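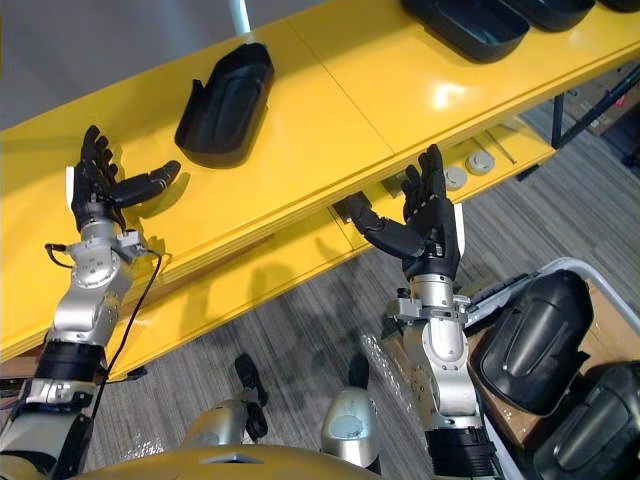 Notebook entry, November: gloss finish on storage shelving, yellow

Purpose. To establish whether the Ernitz topcoat may be applied over the Storetti primer without an intermediate coat.

Materials. Storetti primer, one can, opened Sunday. Ernitz gloss, yellow, 1000 g, of which 995 g was on the scale after straining. Abrasive paper, 300 grit, from the general supply.

Procedure. Test boards were cleaned, primed and left overnight in the drying cabinet. Room temperature at the time of coating was 68 °F. A. Kettani applied the topcoat by brush to the first set and by foam roller to the second. Both sets were sanded between coats and wiped with a damp cloth.

Observations. Brushed boards show lap marks near the ends. Rolled boards are even, with fine bubbles on one corner of board C. The tape pull lifted no paint from either set. Fingernail test to be repeated after a full week.

Remarks. L. Haverford requests that the lids of all primer cans be dated in future. The Zerouali thinner is not to be used with this topcoat until the supplier has answered our letter.

Outstanding: edge coverage, second tape pull, I. Ragab to countersign.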